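4.3 Open-day trials: the lid task
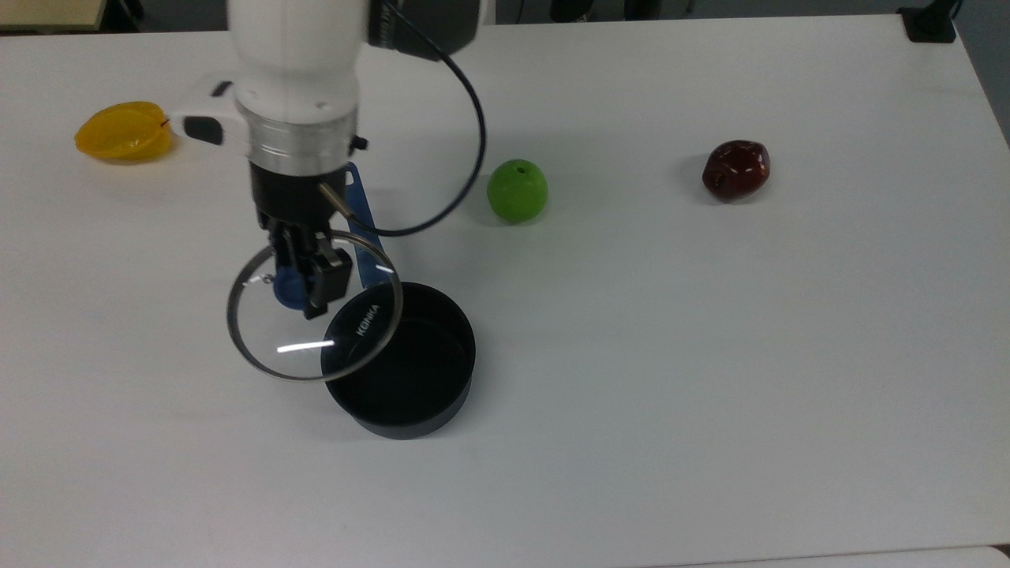

Figure 3. Lid task at the open-day station. The gripper holds the glass lid by its blue handle over the black pot.

4.3.1 Setting and protocol

The demonstration was held on 4/28/18 as part of the laboratory's spring open day. Visitors came through in groups, and each group stayed at the station for one session of scheduled runs. The arm, the table and the controller were the ones described in Section 3. No parameters were changed for the event except the upper limit on joint speed, which was lowered to 84 percent of the value used in the closed trials.

The task has two parts. In the first, the arm grasps the lid by the handle and carries it to a hold point over the pot. In the second, it levels the lid and lowers it until the wrist force passes the contact threshold. Figure 3 shows the lid still tilted, with part of it extending past the left side of the pot and part of it over the opening. The fruit-shaped objects on the table are distractors for the detector. They play no part in the motion plan, and the operator was free to move them between runs.

Runs were started by one of two operators (Griffiths and Bellis), who alternated by session. A run was scored as complete if the lid came to rest on the rim with no part of it inside the pot. A run was scored as assisted if the operator paused the arm and then let it continue from the same pose. All other runs were scored as failed. Scoring was done at the table and checked against the controller log in August.

4.3.2 Results

The arm made 110 scheduled runs during the day. Of these, 84 were complete, 18 were assisted and eight failed. Six of the eight failures occurred in the second part of the task. In each of the six, the lid touched the rim on one side before leveling had finished, and the controller took this first contact as the end of the motion. The other two were missed grasps.

The assisted runs are less uniform. Most were paused for reasons unrelated to the arm, such as a visitor leaning over the table or a question that the operator chose to answer before going on. We have kept them apart from the complete runs all the same. The log records that a pause took place but gives no cause, and the operators' notes are too brief in several cases to settle the matter.

Glare is a known problem with clear lids. The detector used here, Inano, was trained on opaque kitchen items and finds the glass poorly, so the grasp point is taken from the handle alone and the outline of the lid is filled in from a stored diameter. The tilt of the lid after grasping is therefore not measured. It is inferred from the wrist pose, on the assumption that the handle does not turn between the fingers. We believe that this assumption fails in some runs and that it accounts for at least part of the early-contact failures, but the present data do not allow a test.

4.3.3 Effect of the audience

Hofstetter had suggested before the event that operators would pause the arm more often with visitors present. The rate of assisted runs was higher than in the closed trials (Section 4.2), where a pause was seldom used. The comparison is weak. The speed limit differed, the closed trials were run by Harries only, and the sessions on the open day were shorter. The failure types were the same in both settings.

Visitor questions were written down by Cadwaladr in the first two sessions. The most frequent concerned the tilt - several visitors asked whether the arm was about to drop the lid. For later demonstrations the hold point has been raised, and leveling now begins before the lid reaches the pot.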